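4.3 양팔 작업 영역 설정과 비닐 물체 인식 보정

이 절에서는 Lencho 제어 소프트웨어에서 양팔 작업 영역을 등록하고, 얇고 투명한 물체를 다룰 때 쓰는 인식 파라미터를 조정하는 방법을 설명합니다. 4.2절의 카메라-팔 좌표 정합을 마친 상태에서 진행하십시오. 정합 결과가 저장되어 있지 않으면 '영역' 탭이 비활성화됩니다.

준비 사항
- Lencho 제어기와 Astcombe 플래너가 같은 네트워크에 연결되어 있을 것
- 양팔 모두 대기 자세에 있고 비상 정지가 해제되어 있을 것
- 헤드 카메라의 노출이 수동으로 고정되어 있을 것
- 작업 영역 안에 사람이 없을 것

주의: 영역을 등록하는 동안에는 충돌 검사가 이전 설정을 기준으로 동작합니다. 등록이 끝날 때까지 팔을 자동 모드로 전환하지 마십시오.

작업 영역 등록

1. 주 화면에서 '설정 > 영역 > 새 영역'을 선택합니다.
2. 영역 이름을 입력합니다. 영문 소문자, 숫자, 밑줄만 사용할 수 있습니다.
3. '평면 추출'을 누릅니다. 헤드 카메라의 깊이 영상에서 바닥과 벽 평면을 찾아 목록에 표시합니다.
4. 바닥으로 쓸 평면을 선택하고 '바닥으로 지정'을 누릅니다. 카펫처럼 표면이 고르지 않은 바닥에서는 평면이 둘 이상으로 나뉘어 나올 수 있습니다. 이때는 해당 평면을 모두 선택한 뒤 '병합'을 누릅니다.
5. 벽 평면을 선택하고 '접근 제한면으로 지정'을 누릅니다. 벽에 걸린 물체를 다루는 작업이면 '접촉 허용'도 함께 켭니다.
6. 왼팔과 오른팔의 도달 범위가 겹치는 부분이 주황색으로 표시됩니다. 겹침 구역의 우선 팔을 지정합니다. 지정하지 않으면 먼저 경로를 요청한 팔이 구역을 점유합니다.
7. 선반, 상자, 소화기 등 움직이지 않는 물체를 '고정 장애물'로 추가합니다. 자동 검출된 상자 모델이 실제보다 작으면 모서리를 끌어 넓힙니다.
8. '저장 후 적용'을 누릅니다. 플래너가 충돌 지도를 다시 만드는 동안 상태 표시줄에 '재구성 중'이 나타납니다.

참고: 팔에서 바닥으로 내려오는 케이블은 충돌 지도에 포함되지 않습니다. 케이블이 지나는 자리에는 '진입 금지' 상자를 직접 그려 넣으십시오.

투명 물체 인식 보정

투명 비닐은 깊이값이 비거나 뒤쪽 벽의 값으로 채워지는 경우가 많습니다. Dustier 필터는 깊이값이 빠진 화소를 컬러 영상의 윤곽으로 보완합니다. 기본 설정에서는 꺼져 있습니다.

1. '인식 > 필터'에서 Dustier를 켭니다.
2. '최소 점 개수'를 3,200으로 설정합니다. 물체가 작아 검출이 누락되면 값을 단계적으로 낮춥니다. 너무 낮추면 벽의 얼룩이나 그림자가 물체로 등록됩니다.
3. '윤곽 신뢰도'를 98로 설정합니다.
4. '인쇄 무늬 무시'를 켭니다. 봉투에 글자나 그림이 인쇄되어 있을 때 무늬의 경계를 물체의 경계로 잘못 나누는 일을 줄입니다.
5. 미리보기 창에서 물체 윤곽이 한 덩어리로 이어지는지 확인합니다. 겹쳐 있는 봉투가 하나로 묶이면 '분리 거리'를 23 mm로 바꾸고 다시 확인합니다.

앞뒤로 겹친 물체의 확인

그리퍼로 잡은 비닐이 벽에 걸린 봉투 앞을 가리는 배치에서는 다음 순서로 마스크를 확인합니다.

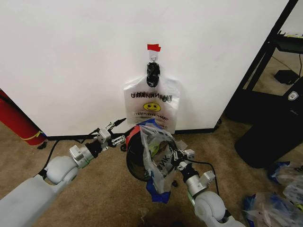
그림 4-7. 오른쪽 그리퍼가 투명 비닐을 잡고 있고, 뒤쪽 벽의 고리에 흰색 봉투가 걸려 있는 배치

1. '인식 > 마스크 보기'를 열고 파지 중인 물체를 선택합니다. 마스크가 그리퍼 금속부까지 번져 있으면 '도구 제외'를 켭니다.
2. 벽에 걸린 봉투를 선택하고 유형을 '걸린 물체'로 바꿉니다. 고리 위치는 '지지점'으로 따로 등록해야 합니다.
3. 비닐 너머로 비치는 물체가 파지 물체의 일부로 잡히면 '투과 분리'를 2단계로 올립니다.
4. 바닥에 놓인 나머지 비닐은 '대기 물체' 그룹에 넣습니다. 이 그룹은 경로 계획에서 연성 장애물로 처리됩니다.
5. '현재 값 저장'을 누르고 프로파일 이름을 지정합니다.

주의: '접촉 허용'을 켠 벽면 근처에서는 손끝 속도 제한을 해제하지 마십시오. 벽 평면의 추정 오차가 그대로 접촉력으로 이어질 수 있습니다.

오류 표시

'지지점 없음': 걸린 물체에 지지점이 등록되지 않았습니다. 위의 2번 단계를 다시 수행합니다.
'겹침 구역 점유': 다른 팔이 구역을 쓰고 있습니다. 해당 팔을 대기 자세로 보낸 뒤 다시 요청합니다.
'마스크 불안정': 연속된 영상 사이에서 윤곽이 크게 바뀌었습니다. 노출 고정 여부를 먼저 확인하고, 비닐이 흔들리는 중이면 멈춘 뒤 다시 검출합니다.

저장한 프로파일을 다른 제어기로 옮기는 방법은 4.5절을 참조하십시오.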